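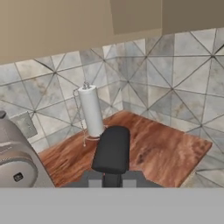
Unit 2: Drive chains, ATVs and dirt bikes

Slack first. Bike on stand, neutral, measure mid-run. Rotate wheel, find the tightest spot, set slack there. Check manual for the figure, every model diffrent.

Shop bike = Sernov, 17 tooth front, 100 link chain. Hooked teeth? Replace both sprockets and chain togther.

Cleaning: kerosene, soft brush, wipe, then lube inside of the run. No wire brush on O-rings!! 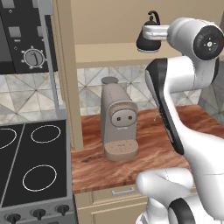
Question from the back, does an O-ring chain need lube at all. Yes, outside of rollers + keeps rings from drying out.

Next time: master links, clip direction. Bring Durrani handout.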